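4.2 Rules for recording garment-hanging episodes

The rules in this section were written after the first month of collection, when operators at the two Soloveo sites were still setting up the table in their own way. We compared their logs and found that most disagreements came down to what counted as a valid start and a valid end. The protocol now fixes both. Its working name is Mapplebeck, after the building where the first draft was tested.

A valid start requires that both arms are at rest on the rail, that the rack stands on the tabletop, and that at least one hanger on the bar is empty. Garments are dropped by hand and are not smoothed or turned. Tags and labels are left on. A garment may lie over another garment or over the edge of the table, provided that the operator notes this in the log before the arms move. Once they move, the operator does not touch the rack or the cloth until the episode is closed. Figure 3 shows the cell during an episode, with a brown garment on a hanger at the left of the bar and a pink one on the table.

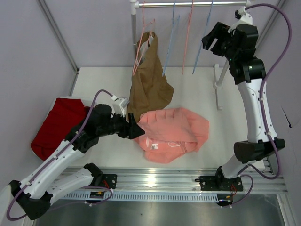

Debora Morelli objected to the rule on starting positions. In her view, leaving garments as they fall makes episodes hard to compare between sites, and a short list of fixed starting folds would serve a standard better. Amedeo Costa answered that fixed folds had been tried in March and that operators spent more time on the folding than on the recording. The rule was kept, but the log now has a field for a free description of the starting state.

Of the 684 episodes reviewed, 46 were rejected under the start rule. Most of these were rejected for a missing log entry and could have been kept if the entry had been made on time.

Contact with cloth is covered by a separate rule. The gripper may close on a single layer or on a gathered tuft, but it may not close on a zipper, a button or any part of a hanger. If it does, the operator stops the arm, opens the fingers and marks the episode as void. Pulling free under power is not allowed. After a grasp, the operator checks the wrist view for hard parts near the fingers before any lift of the second arm. In Figure 4 the fingers hold a tuft of the pink fabric, and what appears to be a zipper tab can be seen under the waistband on the right, away from the pinch.

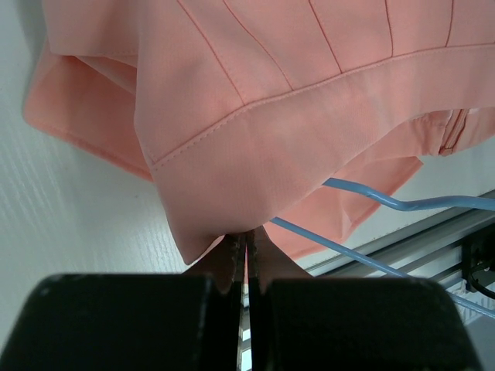
4.3 Closing an episode

An episode is closed when both grippers are open and clear of the cloth, or after 60 seconds without progress. The operator enters the outcome before resetting the table. Void episodes are stored with the others and are removed only when the training set is built.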